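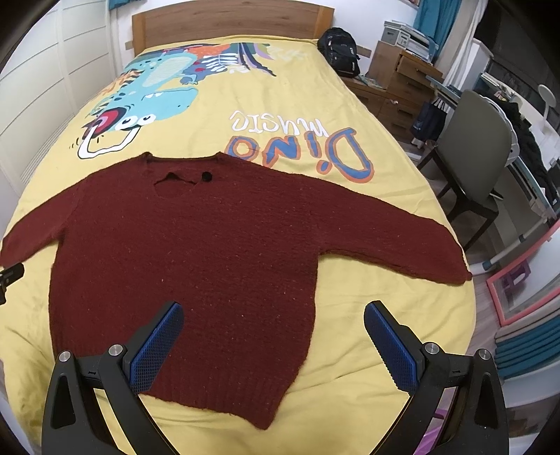 *Red knit sweater, laid flat on the yellow sheet.*

13/11/2021

Okay, coding day two on the Thibodeaux County leak stories and my eyes are toast. The pull from the Dutovby archive came back with 1000 articles, and after tossing the duplicates and all the wire copy I've got 668 left to read. That's still a lot of "sources close to the county executive"!

The main headache is what to do with anonymous sources who are obviously the same person. There's a run of stories in the Skustley Ledger where an "aide" keeps describing the budget fight in the exact same grumpy way (the phrase "clown car" shows up again and again), and then the other paper has a "senior official" saying it too. I started out merging them. Then I unmerged them, because the codebook says we go by how the paper labels the source, and I'd be guessing. So: separate codes, plus a note in the comments column. If you've already merged any in your batch, please split them back out.

Also, Takemeo crashed again when I sorted by outlet. It's fine up to 200 rows and then it just sits there. I'm exporting to a plain spreadsheet and sorting that instead, ugly but it works. Save before you touch the filters.

Tone scores: I went back over my first batch and I was way too generous early on. I'd given a 2 to a piece where one staffer calls another a liar on the record. Rescored, old numbers kept in the gray column.

Stuff I noticed while reading, not sure it means anything yet:

- leaks bunch up right before the budget votes, then go dead quiet
- the February stories are nearly all about the deputy's firing, might need their own code
- hardly any follow-ups when a leak gets denied

Still to do: the op-eds (are we even counting those? I keep going back and forth) and the rest of the Skustley stuff from the bottom of the list up.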